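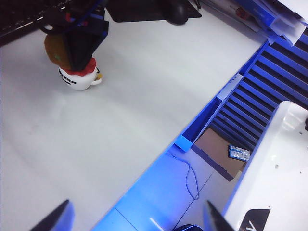 Diary > Winter > Sunday at the desk

2022-01-09

Rained from the moment I got up and never properly let off, so the walk out to Salham was given up before breakfast and I told myself I would finally sort the desk instead. I have been promising this since September, when the white table first came in here and I swore it would be kept for work and nothing else. Well. By this morning it had on it the post, the Christmas cards I haven't answered, two library books, a jar of buttons, the good scissors, a bag of walnuts and a great drift of receipts that I had been putting a plate on to stop them blowing about whenever the door opened.

I took the whole lot off and put it on the bed, which I know is a foolish way of going about it (you can't go to bed until it's finished) but it does get you moving. Then I gave the white top a good wipe with hot water and a drop of vinegar. It shows every ring and crumb, that table, and I do sometimes wish I'd gone for the darker one, but on a grey day it brings so much light into the room that I forgive it.

The receipts took most of the morning. I found the one for the boiler man, 117 pounds, which I had hunted for high and low before Christmas and even accused the dog next door of eating, and I found a book token from Aunt Liepiņa that must have slipped out of its card. So that was a bit of treasure. The rest I put in the blue folder in date order up to the end of November and then I'm afraid I lost heart and pushed December in anyhow.

The keyboard and mouse went back first. I've kept the mouse on the old black mat, even though the table is smooth enough to do without, as I like the feel of it under my wrist. I did wonder about getting one of those mice with no lead, but then it would be batteries, and I never have the right batteries. The keyboard I turned upside down over the sink and shook. I won't write down what came out.

And then the little white mug. I went back and forth about the mug for longer than I'd like to admit. It's small, it holds hardly enough tea to be worth boiling the kettle, and the handle has that pale yellowy look, but I'm so fond of it - I can't picture a desk of mine without it. So it stays.

Raimonds Juška rang at dinner time, wanting to know whether I had his atlas. I had. It was under the cards on the bed. He has been waiting for it for 3 years, he says, though I'm sure it is nearer two, and we had a lovely long talk about his sister's move to Vollstead and whether you can get a piano up a flight of 28 stairs. He thinks yes. I think they'll be having it in the hall.

Soup and toast at the desk afterwards, against my own new rule, with a tea towel spread out to catch the worst. Wrote six of the cards. It was dark well before I'd done and the rain was still going, but the lamp was on and the table looked so nice and clear to the left of me that I kept stopping to look at it.

Still to do: the buttons, the walnuts, the drawer. Bin out tonight. Ring the library about the Nevis book, due back on Thursday and I'm only around 30 pages in.

Recent entries
- The bookcase, second attempt
- Frost, and a visit to Salham
- What came out of the hall cupboard
- Marmalade, too runny

Last updated: Sunday evening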